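Furniture and Interiors, Unit 7: Glass in the Home
Handout for the evening group
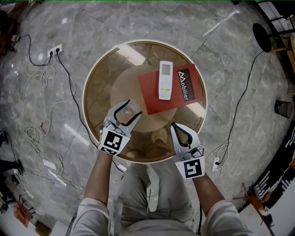
Lucian Voicu writes that most buyers ask about color first and thickness last, and that he would teach it in the opposite order. We will follow his order.

Thickness
Small side tables can use thinner glass if the top is held all the way around. A top that sits on a central base with nothing under the edge needs to be thicker. Measure the span from the support to the farthest edge before you look at any price list.

Annealed and toughened
Annealed glass is the ordinary kind. It can be cut and drilled after it is made, and it breaks into long sharp pieces. Toughened glass is heated and cooled fast. It is stronger and breaks into small blunt lumps, but it can't be cut afterward. All holes and edge work have to be finished first. Students lost marks on this last term.

Laminated glass has a plastic layer between two sheets. If it cracks, the pieces mostly stay in place.

Tint
Bronze and gray tints are usually made by adding metal oxides to the melt. The color runs through the whole sheet, so a thicker piece of the same glass looks darker. Ask for a sample in the thickness you plan to order. Tinted tops hide dust a little better than clear ones and show fingerprints about the same.

Edges
A bare edge should be ground and polished. A metal rim protects the edge from knocks but collects crumbs and cleaning fluid. Wipe along the joint with a dry cloth.

Case for discussion
The Serneck showroom ordered 22 round tops from Brivier. On delivery, 5 had chips at the edge. Brivier offered to grind them down. The tops were toughened. Write half a page on why the offer should be refused and what Serneck should ask for.

Reading: Mahlangu course pack, pages 7 to 13. Skip the section on mirrors, we come back to it in Unit 9.

Bring a tape measure and your sketch of a table base to the next class.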